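The **Lullness trials** were a comparison of hand controllers for two-armed walking robots, run at the Sarantis workshop in Stellville. They set out to learn which of two controllers did a better job of picking up laundry, a chore chosen by people who had plenty of it. The results are usually cited for the grip findings and less often for the laundry.

## Background

Sarantis had been using a position controller, which tells each finger where to go and assumes the world will cooperate. Its rival, called Lullness, was written by Padmavathi Nambiar and closes the fingers until the motor current rises past a set level. The name was meant to suggest gentleness. Early versions shut with a snap that could be heard in the parking lot.

Both controllers drove the same black-fingered hands on the same silver arms. Bogdan Domański insisted on this after an earlier comparison in January, in which each controller had been given different hardware and each side had declared victory.

## Method

The standard task used soft cloths, a white plastic basket, and a low wooden stand to put it on. A run counted as a success if the cloth was lifted, held, and placed in the basket. Cloth hanging over the rim was allowed, a rule adopted after a long meeting.
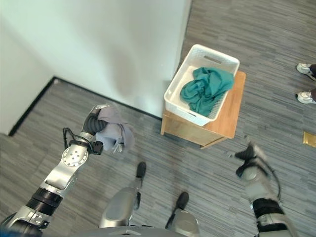
Why test grippers on cloth when blocks are easier to score?

Cloth changes shape as the fingers close, so a controller can't lean on a stored model of the object. A block mostly shows whether the arm went to the right place. A rag shows what the hand does once it gets there.

Each run was watched by a spotter, and the spotter's word was final. Relu Dobre wrote the scoring sheet, which had a box for "other" that filled up faster than the rest.

## Results

The trials came to 501 runs, of which 444 were scored as successes. Lullness dropped fewer cloths in the air. The position controller was quicker to let go, a talent it also showed when letting go wasn't wanted.

The most common fault with Lullness was pinching a single layer near a hem. The fingers met resistance, decided all was well, and carried the cloth off by its thinnest part.

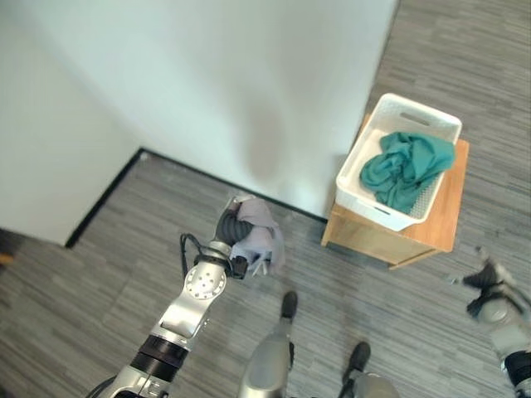

Marisol Bedoya later cut this fault down by adding a short second squeeze after the lift. It slowed every run, and the operators complained until the drop count came in, after which they complained about the basket.

## Reception

A short report was posted on 05/04/2024. Tsung-han Hsueh of Ernwood, which makes a competing controller, objected that a low stand favored arms that reach downward. Sarantis replied that most laundry is found low. Ernwood has since announced its own trials, using towels.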